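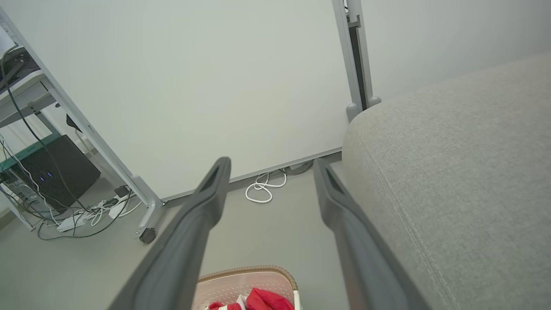
Tuvport website builder: the paid plan after four months
Reviewed by Beverley Pearce, September 6, 2021

I moved our walking group's site to Tuvport in May, mainly on the strength of the claim that you could "go live before lunch". I went live nine days later. Some of that was my own dithering over colours, but plenty of it wasn't.

Setting up
You pick a theme from a list of 70, though a good many look like the same theme with a different heading font. I chose Wakum, the plainest of them. Dragging blocks about works well enough on a laptop. On a tablet the blocks jump back to where they started and you have to do it all again.

Moving the old pages
The import tool promises to bring everything over. We had 103 pages and it brought 77, with no list of what it had left behind. I found the gaps by opening both sites side by side – a dull evening. Support (a patient chap called Hamish Kerslake) told me that pages with tables in them are skipped. The help section doesn't mention this.

Day to day
Editing is quick, I'll give them that. Photos are shrunk for you and the menu sorts itself out. The contact form lost its settings twice after updates, so I now send myself a test message every so often.

The "smart search" add-on costs extra. Type "Ornthorpe" and it offers you the privacy policy first. I cancelled it.

Speed
The sales page talks a lot about speed. Ours loads about as fast as the old site did, and that was on very cheap hosting.

Would I pay again?
For a small site built from scratch, perhaps. If you have years of old pages, try the free plan first and check the import page by page before you hand over any money. I've renewed by the month, and I'm keeping a copy of the old site.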